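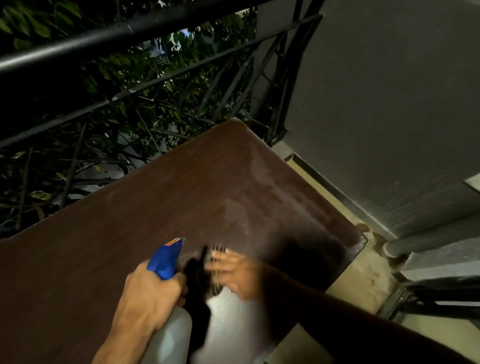
Sólveig Skov writes that I was too hard on lifetime guarantees last month, and that a firm willing to put the word "lifetime" on a box must have some faith in what's inside it. She has a Hafþórsson kettle with one of these guarantees and it has never given her any trouble.

I'm glad about the kettle. I still don't see what the guarantee has to do with it. A kettle that works would go on working with no card in the box at all. The only time the card matters is when the thing breaks, and Sólveig's hasn't, so she knows as much about that guarantee as I do.

I have had one break, so let me go through it. My Zurna suitcase lost a wheel. The guarantee is printed on the inside of the lid, where you can't throw it away, and it says "guaranteed for life". Whose life? I rang to ask. The man was pleasant and told me it was the life of the product, as set out in the terms. The terms say the life of a suitcase is 5 years. I'd love to know who worked that out. I have a suitcase of my father's that is older than I am and it holds the Christmas lights.

It gets better. Wheels are "wearing parts" and aren't covered in any year. Nor are handles, zips, locks or the lining. Take those away from a suitcase and you are left with a sort of lid. If the lid should fail, I may send the whole case back at my own expense, with the receipt, the original label and a form. Carriage would have come to 4,000 krónur. I bought a wheel from the cobbler for much less and he fitted it while I waited.

Ketill Mogensen left a longer comment under the same post, and his point is better. He says that even a weak guarantee is worth having, as it frightens the maker into doing decent work. Maybe it does. But I'd expect that to hold only where people claim, and I've asked everyone I can think of and found two who ever have. One got a voucher. The other is still waiting, and sounds as if he has stopped minding. If hardly anyone sends the form in, the promise costs the firm the price of the printing, and I don't see who is meant to be frightened.

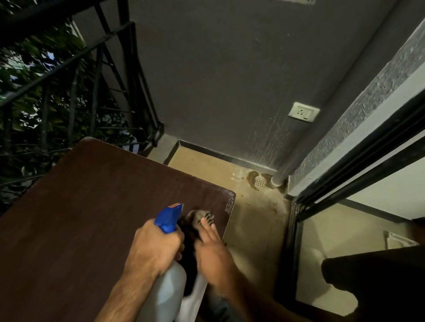

The word I trust least is "surface". I started noticing it after the suitcase and now I see it everywhere. Desoren will guarantee the surface of a worktop for two years against "fading under normal indoor light", and that is all it will guarantee. Dultine does the same with its shelving. Fading is a safe thing to promise about, as it is slow and hard to prove. What happens to brown tops in real life is what has happened to the one in the photo: the corner gets chipped, the finish goes with it, and you are looking at speckled grey-white stuff underneath. I have read both leaflets to the end and neither has a word to say about corners. Edges get a line in the Desoren one, under "knocks and misuse", in the part that tells you what you won't be getting.

I'm not saying these firms are crooks. The terms are there if you ask, and if you have good eyes. I only think the big word on the front and the small words on the back ought to be about the same object.

What would change my mind? A figure would do it. How many claims came in last year, and how many were paid. I wrote to Zurna and asked for exactly that and got a catalogue. If any reader works somewhere that publishes these numbers, send them over and I'll put them up, even if they make me look silly.

Until then I'll carry on doing what I do now, which is to ignore the guarantee and ask in the shop whether they sell the spare parts. You can learn a lot from how long they take to answer. In the luggage shop the girl had to go and fetch somebody, and he had to go and fetch somebody else.

Sólveig, do let me know if the kettle ever goes. Keep the box.

Posted 7/11/04

Search this site
Type a word and press Go

More from the grumbling shelf
Free delivery and what it costs
Do you need a "starter kit"?
The trouble with lifetime guarantees
Two kinds of sale price

Contact me | All words copyright the author | Back to top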